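Hanging hole

A hanging hole is an opening near the end of a tool or utensil handle, made so that the object can be stored on a hook, peg or nail. It is common on kitchen utensils, brushes, scrapers and small garden tools. In trade catalogues it is also listed as an eyelet or hang hole.

Form

Most hanging holes are round. Slots and teardrop shapes are used on wide handles, where the narrow end of the opening stops the tool from swinging. On moulded plastic handles the hole is formed by a pin in the mould, so no drilling is needed. On wooden handles it is bored after shaping, and the rim is usually sanded or lightly countersunk to prevent splitting. 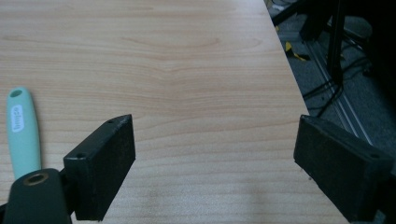
Why is the hole placed near the end of the handle?
Placing it there lets the tool hang straight down under its own weight and leaves the gripping area unbroken.

Enough material has to remain between the hole and the tip to carry the load. The Clasent pattern, used for light household tools, sets a minimum of 4 mm at this point and limits the weight of the tool to 600 g. Heavier tools are fitted with a metal ring or a cord loop.

Storage and care

Hooks should be narrower than the hole by at least 2 mm, so that the tool can be lifted off with one hand. Mellevach rails have hooks spaced at 60 mm, which suits narrow handles but is too close for wide spatulas and dustpan brushes.

Residue collects inside the opening and may be removed with a bottle brush or a twisted cloth. Wooden handles are re-oiled inside the hole as well as on the outer surface.

See also: Peg rail; Utensil hook; Tool handle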